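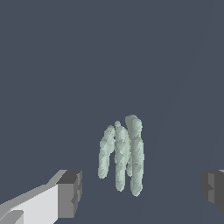

# Katorcombe Parish Place-Name List

A plain-text list of field, lane and farm names from the old parish of Katorcombe, with the spellings found in each source. It was typed up from paper index cards by Edit Bíró.

Last updated: 1/31/20

## What is in it

There are 1,303 entries in `names.csv`. Each row is one name as it was written in one source, so a field that turns up in several records has several rows.

| Column | Meaning |
|---|---|
| `id` | Row number, never reused |
| `name` | Spelling exactly as written |
| `modern` | Present-day spelling, blank if the name is lost |
| `kind` | field, lane, farm, wood or water |
| `source` | Short code, see `sources.txt` |
| `note` | Anything else on the card |

Of these rows, 173 have no modern name. Most are small fields that were merged when hedges came out on the Warkum side.

## Spelling

Old spellings are kept, including obvious slips. Capital letters follow the source. Where a letter could not be read, it is replaced with an underscore. Long s is typed as an ordinary s.

"Fuden" and "Fuden Mead" are treated as separate names. The cards disagree on whether they were the same field, and the maps don't settle it. 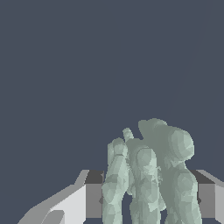 **Can I use the list to find out who owned a field?**

Only the names and where they were written down are recorded. Owners and tenants were left off the cards, so you will need to go to the source given in the `source` column.

## Known problems

- Lanes that cross the parish boundary are listed under Katorcombe even when most of the lane is in Warkum.
- The `kind` column was filled in from the name alone for some rows. "Pond Close" is marked as a field, but it may have been water at one time.
- 2 source codes, `KT4` and `KT9`, point to the same rent book. Both are kept so that old references still work.
- Dates are given only in `sources.txt`. Several of them cover a span of years.

Map references are missing throughout. The cards used a sheet numbering that doesn't match any printed series we have found, and leaving the numbers in caused more confusion than it cured.

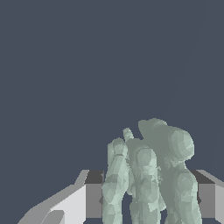

The original sheet numbers are still in `cards_raw.txt` for anyone who wants to try matching them. That file has not been checked since it was typed, and its line order follows the card boxes, not the row numbers in `names.csv`.

## Corrections

Send the row number, the spelling you think is right and where you saw it. Corrections sent in by February go into the next version. Please don't sort or renumber the file before sending it back.

## Licence

Free to copy and reuse. Please credit "Katorcombe Parish Place-Name List, E. Bíró".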